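# Desk Sort FAQ

Questions we keep getting about sorting small office stuff, collected in one spot. If yours is missing, send it over and it will probably end up on this page!

### What is a desk sort?

You take everything small that lives in and on a desk, put it on one clear stretch of table, and decide where each thing goes. Staplers, flash drives, tags, clips, dead pens, the lot. It's surprisingly fun once you get going, and you will find things you had given up on (I found a key to a bike lock I replaced in May).

### What do I need to start?

Very little. A table, a shallow tray and a basket. The tray holds the fiddly flat things, and the basket holds the chunkier ones. I like a basket with holes in the sides and a handle slot so I can grab it with one hand and carry it to the supply shelf.

### Why a tray for the tiny stuff?

You can spread things out in a tray! In a deep box all the little pieces sink to the bottom and you end up digging. A low edge keeps them from skating off the table, and a dark tray makes the light-colored ones pop right out.

### Do staplers really need their own spot?

Yes, and I will defend this forever. Staplers are heavy for their size and they bully everything around them. Toss one in with your flash drives and you'll be fishing drives out from underneath it all week. Ours go in the basket, and the small stuff stays in the tray until it has been looked over.
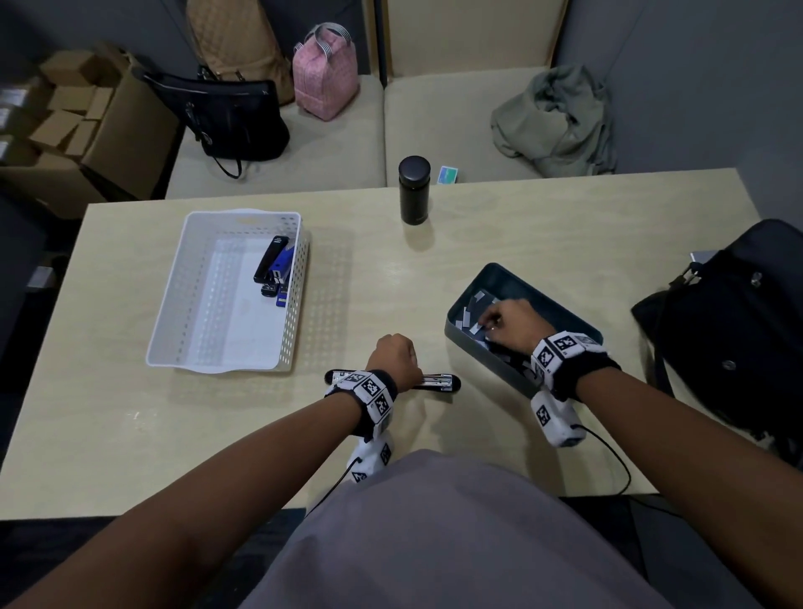
The other nice thing about keeping them apart is that you can use both hands. Park one on the big item you're about to move and let the other one rummage. It feels clumsy for the first few minutes and then it just clicks, a bit like patting your head and rubbing your stomach.

### How do I know which stapler takes which staples?

Open it and look at the strip inside, or check underneath for a size. If you can't find one, try a short row of staples on scrap paper. Retno Krishnan tapes a single staple to the bottom of each stapler in her office, and I've copied her ever since.

### What about old flash drives with no label?

Plug them in one by one on a computer you trust, write down what's there, then label them right away. Don't leave labeling for later! Reginald Szabo did a whole cabinet at Ramholm and ended up with 253 drives and tags. More than 118 of those had nothing written on them at all. He used a paint pen and two dots of color, one for the department and one for "keep" or "wipe."

### Can I have a drink on the table?

Sure, as long as it has a lid. Keep it at the far edge, well away from where your elbows go.

### How long should I set aside?

One desk is 2 hours if you've never done it before. A shared supply drawer can take the whole afternoon, mostly because people wander over and start claiming things.

### Where does the stuff nobody wants go?

Working staplers get snapped up fast by schools, so ask there first. Broken ones can go with scrap metal in many towns, but check your local rules. Wipe drives before they leave the building.

### Can I use your label sheet?

Please do! Mortimer Castellanos updated it on 24th August and it now has a row for spare caps and lanyards. Print it on plain paper and cut along the gray lines.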